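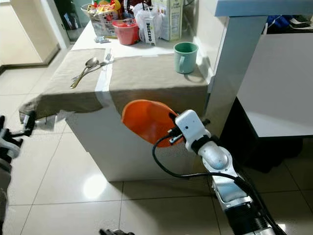
Section 6: When the arm will not let go (fault 362)

Fault 362 means the Mavlow arm believes it is still holding something after it has been told to release it. Sometimes the arm is right. Sometimes it is holding nothing at all and defending it with 27 newtons of grip. The steps are the same in both cases, so there is no point arguing with it.

The fault turns up most often with thin-rimmed plastic: bowls, beakers, the lids of things. A rim bends under the fingers, the grip sensor reads the bend as a slip, and the controller squeezes harder to be helpful.

CAUTION: Do not pull the object out by hand while the status light is amber. Amber means the motors are live and the arm is thinking. You do not want your thumb to be part of its conclusion.

6.1 Clearing the fault

1. Press the red stop button on the Griltard controller. Wait for the light to go from amber to steady white.

2. Look at where the object is. If it is over a hard floor and you are fond of it, put a folded towel underneath.

3. Support the object from below with one hand. Keep the other hand off the arm.

4. On the pendant, choose Service, then Grip, then Ease. The fingers open a little at a time. Keep pressing until the object is free. The pendant beeps at each press and cannot be made to stop.

5. Move the object well out of the arm's reach before you do anything else.

6. Choose Grip, then Zero, with nothing between the fingers. If the reading will not settle, wipe the pads with a damp cloth, dry them and try again.

NOTE: Early copies of this guide told you to choose Zero before Ease. Please cross that out. It teaches the gripper that a bowl is part of its own hand, and it will then carry on all day in that belief.

6.2 Trying again

Put the object back on the work surface with clear space on the side the gripper will come from. Drive the arm in at slow speed with the fingers fully open and stop short.

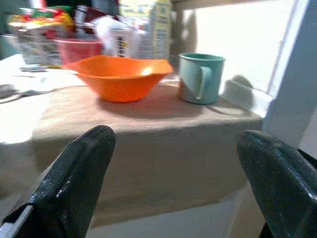 Check the wrist view on the pendant before closing. The object should sit between the two fingertips, and neither tip should be in line to land on a neighbour. Handles are the usual casualty. If the approach looks crooked, back out and correct it from a distance, as small corrections close in tend to become large ones.

Set Rim Mode to Soft and close. Lift by 5 cm, hold, lower and release. If the arm lets go, carry on with your task.

If fault 362 comes back, switch off at the wall and send the log to Berenice Figueroa at Zilance Support. Tell her what the object was. "A bowl" is enough; previous remarks about the bowl's character have not helped.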